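Stendwood picks up school district safety work in Morden

Chelsea Catterall had been running safety training for contractors for most of a decade when the Morden school district asked for bids last December. Her firm, Stendwood, had never worked for a public body. It now has a three-year agreement to handle fire drills, chemical storage reviews and staff training across the district's buildings.

"We nearly didn't bid," Catterall says. "The paperwork ran to 114 pages and we had a warehouse client who needed us every day that month. Nusrat took it home and read it over a weekend, and on Monday she told me we could do it."

Nusrat Afridi is Stendwood's operations manager. She wrote most of the proposal herself and says the hardest part was the section on past experience. The company's background is in roofing crews and machine shops, and the form wanted examples from schools.

"I wrote down what we had done and left it at that," Afridi says. "A custodian mixing floor cleaner has the same questions as someone in a plant. What is it, where does it go, what do I do if it gets in my eyes. We said so in plain words. I think they had read a lot of brochures by then."

Two other firms made the final round. One of them, Foron, held the district's previous contract and has offices in several states.

Catterall says price came up less than she expected at the final meeting. Most of the questions were on response times, and on who would show up when a principal called.

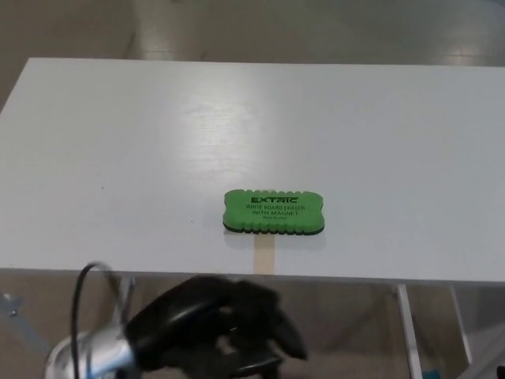 "I told them it would be me or Nusrat or Fabrice," she says. "They wanted that in the contract, so it's in the contract."

Fabrice Royer joined in 2015 and leads the training side. He is rewriting the company's standard course, which was built for construction sites and takes a full day. School staff can't be spared that long, so the new version runs in two parts, with the practical half done in the building where people work.

"You have to walk the route with them," Royer says. "I can talk about exits for an hour and it doesn't stick. If we go down the back stairs together and find the door is heavy – that they remember."

The agreement covers 3,000 students and the staff who work with them. Stendwood has hired one trainer for it, Beril Karabulut, who came from a hospital safety department. Catterall would like to add another person before the fall but says that depends on the Guthrie warehouse contract, which is up for renewal.

Asked whether the company would go after more public work, she is careful.

"Let us do this one first. I've seen small firms win something big and then lose the customers they started with. Our roofers still call at six in the morning and we still pick up."

The first building reviews start after spring break.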